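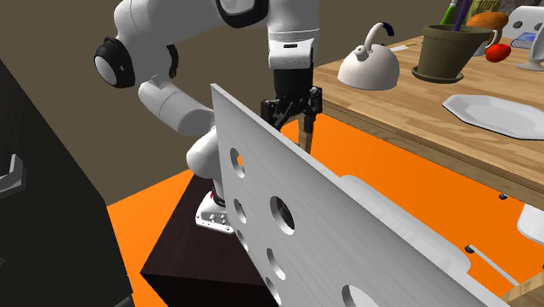

Could we please settle what the 3047 plan covers before we talk price, came the request from the Ukitz side of the table, and fair enough, so I've put that item first. I'm typing these up the same afternoon, so shout if I got you wrong.

Item 1 – Favia simulation kit, trial review. We've had it running for 3 weeks in the Drillanstead office. The arm, the holed panel and the kitchen setup all come ready-made, and I loved not having to build a table from scratch! The 3047 plan gives us 23 seats and 1000 runs a month. Extra runs are billed separately, and we still don't have that rate in writing.

Item 2 – Grasping small stuff. We spent most of the hour here. I showed the view from the gripper, fingers open, with the red piece on its thin dark stick.

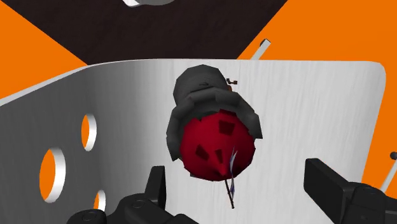
Schnyder asked whether the contact settings can be changed per object, or only for the whole kit. I think per object, but I'm going to check the manual. We also want to know if our own models load without the converter – that thing is slow.

Decision: keep the trial going through December, no purchase yet.

To do: me, manual and run rate. Ukitz, seat list.

2 comments · 3 shares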